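We use cookies to improve your experience on this site. By continuing to browse you accept our cookie policy. Accept

Saturday Notes on Teaching Grippers
July 8, 2023
Posted by the author of Clemham Workbench

I have spent most of the last month squeezing a handle. The job is for Brevenell, a small company that wants a robot arm to pick up soft and awkward things from a table and put them down somewhere else. My part is to do the picking up myself, by hand, with a gripper that has the same fingers the arm will have. The camera on it records what I do, and the recordings get used for training later.

I had done this kind of work once before, in a different way. On the Rowbotham project we drove the arm by remote control from a desk across the room. You moved a controller and the arm followed a moment later. It worked, but I was slow. On a good day I finished 30 usable runs before my shoulders gave up. With the hand-held gripper my best day so far is 140, and I was not rushing.

The target for this round is 1,000 runs. That sounded like a lot in June and it sounds like less now.
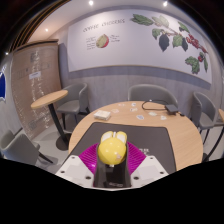
A run goes like this. I start with the gripper back from the table and open. I hold still for a moment so the start of the recording is clean. Then I move in, line up, close, lift, move over, lower, open, and back away. Then I hold still again and stop the recording. If I bump something I don't mean to bump, I finish the run anyway and mark it, and somebody else decides later whether to keep it.

The hardest part for me was learning to be boring. When you pick up a thing with your own hand you make lots of small corrections without thinking, and you are quick about it. With the gripper I kept wanting to twist my wrist at the last second to get a better hold. The arm can do some of that, but not all of it, and not at the speed I was doing it. So the first two days of my recordings were mostly thrown out. They looked fine to me. They were too fast, and the wrist angles went past what the arm can reach.

What helped was watching my own recordings every evening. You see things from the gripper's point of view that you don't feel while you are doing them. I found out that I almost always came in from the right. I also closed the fingers before I had really stopped moving. I now count to two in my head before I close. It feels silly, but the recordings are better.

I also change where things start. If every run begins with the object in the same spot, facing the same way, then that one spot is what gets learned. So I turn the object a little between runs, or slide it over, and every so often I put it somewhere inconvenient. I try to leave the other things on the table alone during a set and then shift them before the next one. I used to tidy up without noticing, and I had to break that habit too.

Round objects are worse than boxes. A box has flat sides and it tells you where to put the fingers. Something with a curve to it can slide out as you close if you are a little too high, and if you are too low the tips touch the table first. The fingers on this gripper have some bend in them, so they forgive a lot, but you still need to be close to the middle. I aim lower than feels natural and that seems to be right for me. Somebody with a lighter grip might do it another way.
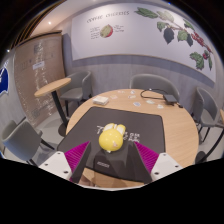
I get asked whether the remote control way is still worth doing. I think it is, for some jobs. When you drive the real arm, every move you record is a move the arm can make, so you don't get the problem I had in my first two days. For anything heavy I would go back to it. For small things on a table I would choose the hand-held gripper every time. It is easy to carry to another room, and I can set up and start recording before my coffee is cold.

My hand does get tired. The trigger is not stiff, but it is the same motion all day. I take a break after every 30 runs now and I switch hands for part of the afternoon. My left-hand runs are a bit clumsier, and I was told to keep them in. I was also told to record more failed grasps where I back off and try again, so I plan to do a batch of those on Monday.

After this round I am supposed to try two grippers at once, one in each hand, for a folding job the people at Lekness want done. I have only practiced that for one afternoon. Folding a dish towel took me longer than I would like to write down here. I'll post about it when I have something to report.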